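Kitchen tips for the recording table
Breakfast tasks, two-arm bench

Most of the time lost in a day of recording goes on the food and crockery. These notes cover the breakfast set and assume the arms are already calibrated and the operator has done the Plimard induction.

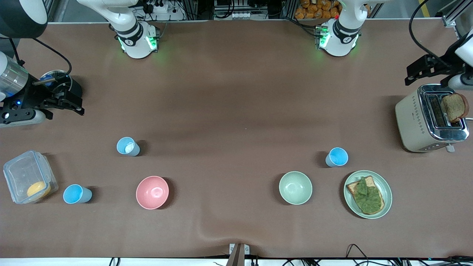

Bread. Buy medium sliced wholemeal and leave it out of the bag for an hour before the first take. Fresh bread compresses under the fingers and keeps the dent, so the second grasp of the same slice is no longer the same task. Retire a slice after 17 grasps or when a corner goes, whichever comes first. Stale bread is fine for pick-up but sheds crumbs into the toaster.

Toaster. Unplug it for any episode where the gripper goes near the slots. Empty the crumb tray at each break. If heat is part of the task, record those episodes in one block at the end and let the casing cool before anyone resets by hand.

Spreads. Mashed avocado browns within the hour and the colour drifts through the session. A little lime juice slows it down. Keep the batch in the fridge with cling film pressed on to the surface and swap the top layer between blocks. Wipe the plate rim every time.

Cups and bowls. Matt finishes are easier on the cameras than glossy ones. If a glossy bowl shows a bright spot, turn the lamp before you start, then leave it alone. Do not correct lighting halfway through a block. Wash in plain hot water with very little detergent, as residue makes the rims slip. Dry fully.

Clear plastic tubs. Depth readings through clear walls are poor. Keep them in the set anyway, because the model will meet them in real kitchens, but tag the episode "transparent" so that Unathi Nkosi can filter on it.

Table covering. Smooth it from the middle outwards and check the clamp. Wrinkles creep back towards the front after some 3 hours of work.

Placement. Move every object between takes, including those the task does not use. Operators fall into habits and put the cup back in the same spot. Rosine Besnard's printed layouts are in the Gestar folder; draw one at random and set the table to it.

Failed takes. Keep drops and missed grasps and label them as failures. Delete only if a hand entered the workspace or a camera stopped. A recovery after a slip is worth keeping whole, so do not trim the start.

Last revised October 2023. Added the note on lime juice.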